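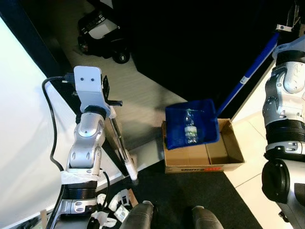
*Long-handled pan over an open carton, bottle still in the scoop.*

The long-handled dustpan is treated as the poor cousin of the hand pan, and I think the ranking is the wrong way up. My argument is limited to hard floors and thin mats in shared workrooms, where most of what gets picked up is packaging: bottles, tape ends, strapping, bits of board. Fine dust is a separate problem and needs a vacuum.

Start with the bottle. An empty drink bottle is light, smooth and round in section. Pushed with a broom, it rolls. A flat hand pan has a low back wall, so a bottle that goes in quickly tends to come out again. A scoop on a pole can be tilted back as soon as the bottle is over the lip, and the user's back stays straight while it happens. The bottle in the photo is lying lengthwise in the scoop, and I would call that the correct position for carrying.

The second part of the job is the drop, and this is where equipment lists go wrong. They specify the pan and the broom and leave the bin to chance. A tall bin with a swing lid is a poor match for a long pole. The user has to lift the scoop to chest height, hold the lid open and tip with whatever hand is left. An open carton on the floor, flaps folded outward, takes the load at ankle height. The flaps also widen the target a little.

Kane Hapeta, who ran the stores at Nastden when I worked there, objected to cartons on two grounds. They look untidy, and they go soft if anything wet is put in them. The second point is fair. A bottle with liquid left in it should be emptied at the sink first, and no carton should stay in service once its base has started to sag. On the first point I disagree. A carton used as a receiver goes out with the recycling when it is full, and there is no bin to wash.

Inner panels are a smaller matter. Many shipping cartons arrive with one, and most people pull it out and throw it away. I leave it in. It stiffens the walls and gives two compartments, so bottles can go on one side and paper on the other.

Placement needs more care than it usually gets. I prefer the carton on a mat. Bare tile lets a light box slide when the scoop touches its edge, and a dark mat shows up scraps of white label that disappear on a pale floor. The cost is that the mat has to be lifted and swept under. We do ours every 15 days, and I would not go longer.

In February I asked Josiane Hervieu to price a set of lidded bins from Storeck for our floor. The quote was $420 for 8 bins, delivered. They are decent bins. I still voted against them, on the grounds that we already flatten and discard a steady supply of cartons and that the bins do nothing for the person holding the pole.

What I would buy is better pans. The lip should sit flat on the floor along its full width, and the joint between pole and scoop should have no play in it. A worn joint lets the scoop swing, and the bottle is back on the floor. Replace the pan when the joint goes. Tape on the joint lasts a week.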